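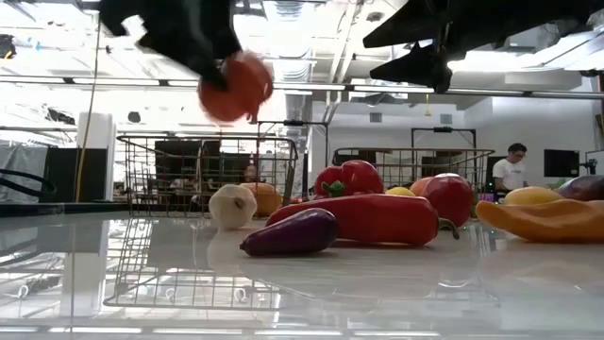

An eggplant and a long red pepper on a white tabletop.

Cletetcombe community kitchen opens its doors for a season of shared suppers

CLETETCOMBE – If you have ever stood in the kitchen at half past five with a bag of vegetables and no idea what to do with them, the good people behind the Funddale Shared Supper Program would love to have you around. From August, the program will run a season of free cooking evenings at the old Plokau Hall, with every neighbour welcome, whether they can whip up a moussaka with their eyes shut or have never peeled a carrot in their lives.

The season takes in 16 evenings, each built around whatever is cheap and plentiful at the time, and each finishing the way a cooking class ought to finish, with everybody sitting down to eat together. Places are capped at 20 a night so that there is elbow room at the benches, and kids over five are very welcome with a grown-up.

"My mum cooked for half our street and never once wrote a recipe down, so I learnt by hanging about and getting under her feet," said program coordinator Chukwuemeka Afolabi. "I'd love people to have a bit of that here. Come along, have a yarn, chop something, and take the leftovers home for tomorrow's lunch!"

The first few menus lean on eggplant and peppers, charred, stuffed, or stewed slowly with tomatoes and a good glug of oil. Later on there will be soups, flatbreads, pickles and a dumpling night that has already drawn a flurry of phone calls.

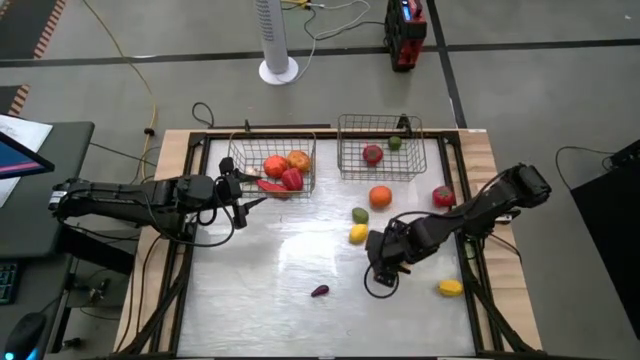 Two wire baskets along the far edge of a wooden-edged table.

The season has been made possible by a grant of $2975 from the Yousafzai Family Fund, which will pay for ingredients, aprons and some much-needed new saucepans (the old ones have done honourable service). Home gardeners with a glut of zucchini, lemons or herbs are warmly encouraged to drop their extras at the hall on Saturday mornings.

Bookings can be made at the Plokau Hall front desk or at the Cletetcombe library. Please mention any allergies when you book, and bring a container with a lid.

ENDS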